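Subject: Re: [Prostley-list] Old tower or new laptop for the choir scores?

Loïc Bodin wrote:
> I've got 99 scores to scan before January and the Delaunay
> laptop chokes after page 4. Is it worth fixing up an old
> desktop, or should I just buy something?

Hi Loïc, hi all,

I'd go with the desktop! I did all of the Utberg songbook on one (101 pages, plus the index, which I had to redo because I'd put the carols under the wrong letter) and it never bothered me that it was slow to start. Put in more memory if you can find the right kind, and give it a second drive for the scans.
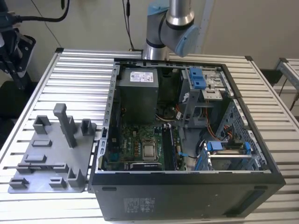 The scanning itself is the dull part. I do it in gray at a middling setting, one file per song, and I name the files by first line – titles are hopeless, half of ours have 2 or 3 of them. Save a copy somewhere else every night.

Lionel Maillard still has the alto parts for the Gornora set, by the way, so don't scan those from the bad photocopies. I can pick them up from him before practice if that helps. Oh, and does anybody have page 4 of the Easter piece? Mine has coffee on it.

Cheers,
Maureen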